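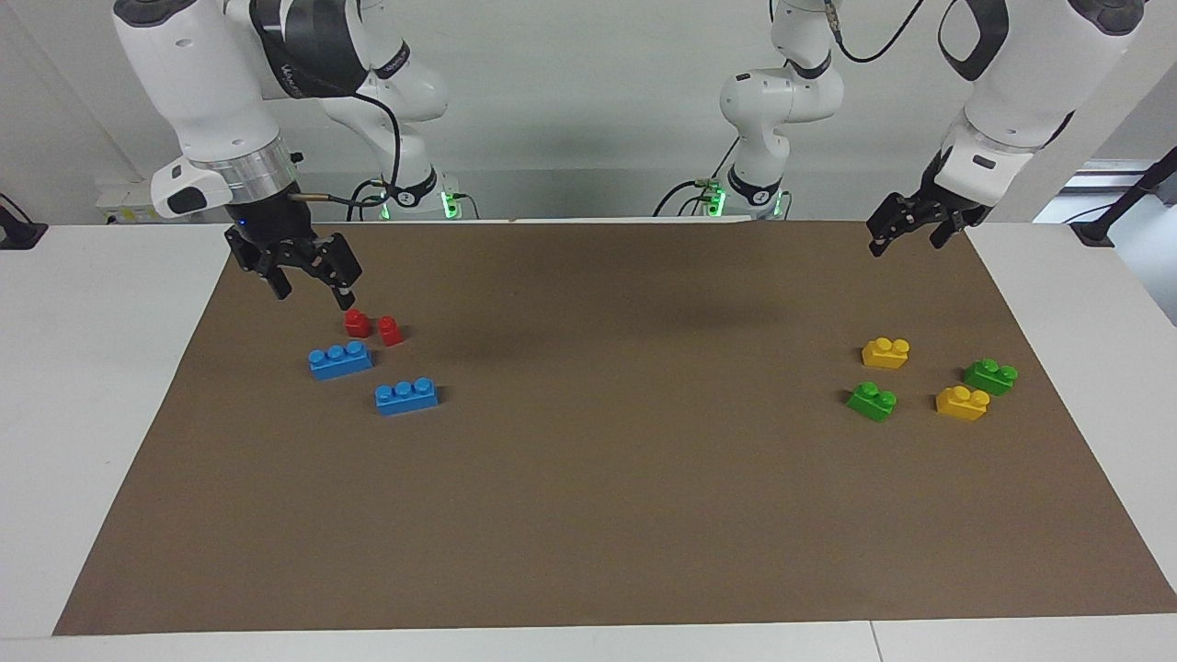

Brick Table FAQ

What is the brick table?
It's the long table at Plokville where we sort, build and swap toy bricks. Everyone is welcome, and yes, that includes grown-ups who come without kids!

Why do you put brown paper down?
We love the stuff! Small bricks are easy to spot on it, you can draw street plans right on the sheet, and at cleanup two people lift the ends and pour everything back into the tub.

How should I sort my bricks?
By color first – red, blue, yellow, green – and then by length. Noémie Tanguy sorts by length first and will happily argue the point with you. Try both!

Can I start with just a few bricks?
Please do. Some of our favorite builds began with a couple of little reds and a long blue or two.

How many bricks do you have?
3,858 at the last count, in 26 tubs. We count again in July.

Can I donate bricks?
Yes, and thank you! Any color, any size, scratched ones too. Wash them in warm soapy water, let them dry overnight and leave them with Gillespie Morrison at the front desk.

Page updated 2026-03-06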